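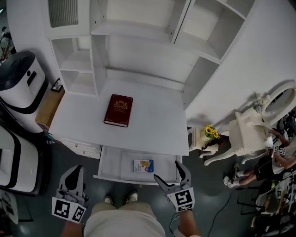 Two forty-minute sets, people! After last month's rehearsal I'm convinced the horns are going to make the Jumomwood show, and I want to get the song order nailed down before we lose this momentum. I also have a poster idea. I want it dark red with gold lettering and some kind of fancy crest up near the top, the way it is on the old hardcover lying on my desk (the white one with all the cubbies, for those who've been over). I keep looking at it while I type. Pavanov in big gold letters, a crest with a saxophone stuffed in it somewhere, date and doors underneath. If anybody on the list can draw a saxophone, please write to me off list, because mine looks like a plumbing diagram.

OK, answers to the questions that came in, with the original below where it helps.

> On February 21, 2019, the other guitar wrote:
>
> Hi all, a few things before I forget. Are we using the house PA
> at Hovico or bringing ours? I played there with the old trio and
> the monitors on stage left were bad, like really bad, you could
> not hear a vocal at all.

House PA. I called them and they've put in new wedges since you were there, four across the front and one for drums. The room holds 300 standing and our two speakers on sticks would be gasping by the second song. We do need to bring our own vocal mics and all the stands for the horns. Their engineer sounded great on the phone, asked good questions, wanted to know who sings on which song. I promised a stage plot and I'll draw it this week. The alto and the trumpet will be on the right next to the bass so they can see the count-offs.

> Second thing, what is the money? I have to tell my other band
> something.

It's $325 plus half the door after the room takes its cut. For a first time in that room with seven of us I think that's really decent, and they feed the band. Tell your other band whatever you like, but please tell them soon! I'd love to have you for the whole night.

> Third, I still think we should drop the slow blues in the first
> set. It is a great song but last time the floor emptied out and
> we never got them back until the break.

I went back and forth on this one and I think you're right. But I don't want to lose it, it's the best thing our singer does. What if we move it to second in the second set? People have just come back with a drink, they're not dancing yet anyway, and then we go straight into the shuffle in A with no talking in between. I tried it on the recording from the last rehearsal, just playing the files in that order, and it gave me goosebumps. The two songs are close enough in tempo feel that the drummer can roll right out of one into the other. Try it at home and see what you think.

> Last, can somebody PLEASE send the horn chart for the opener in
> the right key. I have one in B flat and one in C and they don't
> agree about the bridge.

Guilty. The C one is the old arrangement, from when we had no trumpet. Throw it out. The bridge is eight bars with the stop on the last beat of the seventh, then everybody in together. I'll send a clean copy tonight.

And now the thing I'm most excited about. I went over to Berhe to get my tubes replaced and ended up playing through a little 10-inch combo they had on the counter, and oh my goodness. It's tiny! You could carry it up the back stairs at Hovico with two fingers. With the volume just past halfway it does that raspy thing we've been trying to get on the boogie numbers for a year. They'll let us borrow it for a weekend, so I'm going to bring it to the next rehearsal and everyone gets a turn. Keyboards too, I want to hear the organ patch through it.

Rehearsal is still at the usual place, usual time. Please have the first set in your fingers by then so we can spend most of the night on endings. We're good at starting songs. The endings are still kind of a group discussion.

Things I still need from people:

A yes or no from both horns on the March date.
Who has the long extension cord and the box of spare cables.
Guest list names, two each, first and last.
Any song you'd like as an encore. I'm voting for the fast one in E, and I'll be lobbying!

Talk soon, and practice that bridge.

Your bass player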